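Robotics club talk, running order (17 mins, don't gabble!)

- Say hello, thank Imogen for the room and the biscuits. Ask who's ever programmed anything — even a microwave.
- Our brief: sort blocks by colour, red one way, green the other. Sounds easy. Valentin had us down for 2 evenings, bless him.
- Own up about my first go at the grip angle. Blocks lying skew are the hard bit, so leave this up while I moan about them:
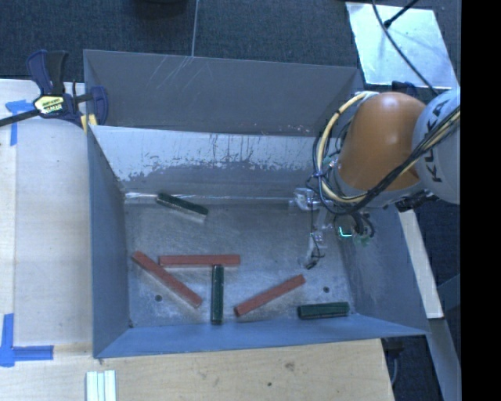

- Holroyd heat in January: we scored 59 and I was thrilled! Then questions.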